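Home > Desktops > Refurbished > Towers

Brekis Mid Tower, Refurbished, Black

Item 887
In stock, ships from our Skindetti warehouse
Grade B (see grading notes)

Add to cart | Save for later | Compare

Quick look

Full size office tower. Ex-lease. Wiped, checked, boxed. No monitor, no keyboard, no mouse. Power cord is in the box, US plug. Good for a front desk, a homework machine, a parts donor, a second PC in the garage.

Not a gaming machine. Please stop asking us about gaming. It'll run a browser, spreadsheets, email, video calls if you add a webcam.

What you get

Tower, black, side panel on
Power cord
Printed checklist from the bench with your unit's numbers filled in
Return label (keep it!)

What you don't get

Screen
Speakers
Wifi. Wired network only, unless you add a card or a USB stick. We sell both, see Add-ons.
Original box. Ships in a plain brown one, foam corners.

Specs

These come in lease batches so the processor, memory and drive size vary from unit to unit. Current batch is listed in the drop down by the price. Pick the one you want before adding to cart, we can't swap after it's packed. If the drop down is grayed out that config is gone, there may be more in August.

Form: tower, stands upright or lays on its side
Color: black
Operating system: none on the base unit, add one in the drop down
Video: check your monitor plug against the drop down listing. Adapters under Add-ons.
Weight: heavy. Two hands.

Grading

Grade A: light marks only, nothing you'd see from a chair.
Grade B: scuffs, sticker residue, maybe a scratch on the top or sides. Works the same as A. This listing is B.
Grade C: dents, missing feet, missing bay covers. Sold seperately, look under Clearance.

We don't polish, repaint or touch up. Asset tags get peeled off, sometimes a square of cleaner paint is left behind. Normal for B.

Bench check

Every tower gets opened. Dust out, cables seated, memory pulled and put back, fan listened to. Then powered on and left running overnight. Anything that restarts by itself goes to Clearance or gets stripped for parts. Drives are wiped and then tested, and a drive that fails gets replaced with one from our own shelf, so yours may be a different make than your neighbor's. Same size or bigger, never smaller.

Clock battery is replaced on all units. If your date is wrong at first startup just set it once in the setup screen.

Add-ons

Moletine memory kit, matched pair. Tell us which config you have. Item 786
Wifi stick, USB. Item 81
Screw and clip pack, assorted, for cases and drive bays. Item 36
Ruiz-Ortega power cord, spare, long. Ask, not always in stock
Monitor adapters, various

Not sure which memory fits? Send us the number off your bench checklist. Don't send a photo of the outside of the box, we can't tell from that.

Inside the case

Plenty of people buy these to upgrade, so this is the usual question. Side panel comes off, lay the tower flat, everything's facing you. Unplug it first. Hold the power button down a few seconds after unplugging.
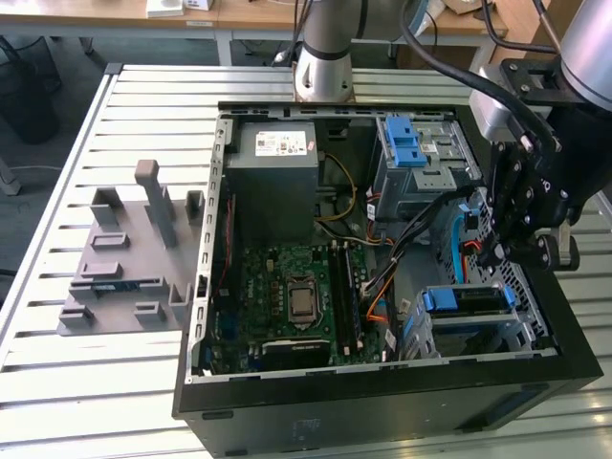 Side panel off. Power supply at the top, memory to the right of the processor, blue plastic on both drive bays.

Memory: unclip, lift straight up, drop the new one in with the notch lined up. Press til it clicks. If the PC beeps and won't start it's not in all the way. Nine times out of ten.

Drives: take your time with the data cables. Pull on the plug, never on the wire. Note which cable went where before you undo anything. A phone picture is fine.

Cards: back bracket has to seat too, not only the slot. Screw or latch it down before you close up.

Power supply: leave it alone unless you know what you're doing. Never open the supply itself. We'll replace a bad one under warranty, no charge, but not if the cover has been off.

Opening the case does NOT void your warranty. Breaking something while you're in there does.

Shipping

Orders in before 2 pm go out same day, weekends excepted. Lower 48 only on towers, the box is too heavy for anything else to make sense. Small add-ons ship anywhere in the US.

More than one tower? Each goes in its own box, may arrive on different days. Wait for all of them before you email us please.

Check the box before the driver leaves. Crushed corner = write it on the slip.

Warranty and returns

90 days on the tower, parts and labor. 30 days on add-ons. Return for any reason in the first 30 days, you pay shipping unless it's our mistake or its dead on arrival.

Take your own drives and memory out before sending anything back. We wipe everything that comes through the door, no exceptions, and we can't get your files back.

Questions from buyers

Will it take a second drive?
Depends on the config. Ask with your checklist number and we'll tell you what's free in there.

Can I run it laying down?
Yes. Keep the vents clear. Don't put it on carpet.

Is it loud?
It's an office PC. You'll hear the fan at startup then it settles.

Do you buy old towers?
Bulk only, use the lease return form.

You may also need

Brekis small form tower, Grade A
Moletine keyboard and mouse set, wired
Clearance towers, Grade C, as is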